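4. Packing and using the bottle insert

The Vandomach insert is the long, narrow brown liner supplied with the Vedwood drinks trolley. It can be used in the lower tray of the trolley or on its own, stood on a table or worktop. This section covers opening it out, packing it and emptying it. For fitting the tray itself, see section 3.

Before you start

Check that the insert is clean and that nothing has been left in the bottom. The sides are soft and will have been folded flat for delivery, so some creasing along the rims is normal. The creases do not affect use and should not be ironed.

Wipe the table or worktop and let it dry. Move glasses, crockery and hot pans well away from the space you are going to use.

CAUTION: Do not stand the insert on a hob, a radiator cover or any surface that is still warm.

4.1 Opening out the insert

1. Lay the folded insert on the table with the label side down.

2. Pull the two long sides apart and push the base flat with your palm. Work from one end to the other.

3. Fold the short end panels up. The front panel has a little more give than the rear one and may lean outward when the insert is empty. Leave it like this until packing is finished.

4. Run your hand along the inside of both rims. If one side folds inward, bend it back gently and hold it for a few seconds.

Note: If the insert has been stored in a cold shed or garage, bring it indoors and leave it for an hour before unfolding.

4.2 Packing bottles and cans

The insert is open along its whole length and has no fixed dividers. Items support each other, so the order in which they go in matters.

1. Turn the insert so that one short end is towards you. The end furthest from you is the rear.

2. Check that every cap is screwed down tightly. Do not pack a bottle that has been opened and has lost its cap.

3. Place the first bottle at the rear, against the left side. A bottle that is too tall to stand comfortably may be leaned, with its cap towards the rear.

4. Stand a can upright beside it, to the right, with the ring pull uppermost.

5. Place the next bottle in front of these two. Carry on towards the front, filling the width of the insert before starting a new row.

6. Straighten the front panel once the last item is in. If it still leans outward, move one item back.

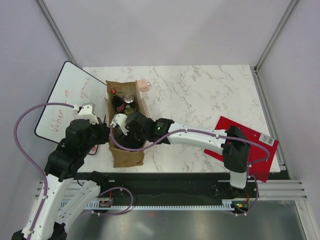
Fig. 4. Insert with a cola bottle leaning at the rear left and a can to its right.

CAUTION: Glass bottles must stand upright and must not touch each other. Put a folded tea towel between them.

CAUTION: Keep plugs, chargers and adapters out of the insert. A leaking bottle can wet everything in the base.

Note: Cans that are dented at the seam should be used first or thrown away. Do not pack them at the bottom of a full row.

4.3 Lifting and moving

1. Fold the rims upright along both long sides.

2. Slide one hand under each short end. Do not lift by the rims, as these are not handles and the seams may give.

3. Keep the insert level and lower it into the tray rear end first.

If the insert sags in the middle, it is too heavy. Put it down and take out 3 or more items before trying again.

4.4 Emptying and cleaning

1. Take items out from the front, working back. Steady any leaning bottle with your other hand as you remove the one in front of it.

2. Shake out crumbs and wipe the inside with a damp cloth and a drop of washing-up liquid.

3. Leave the insert open, away from direct heat, until the base is fully dry. Fold it only when dry.

Do not machine wash, tumble dry or bleach.

Spare inserts are sold singly under the Primesow name and fit all Vedwood trolleys with a lower tray. For missing or torn parts, write to Wael Abdel Rahman, Spares Desk, Ragab, giving the model code printed under the tray.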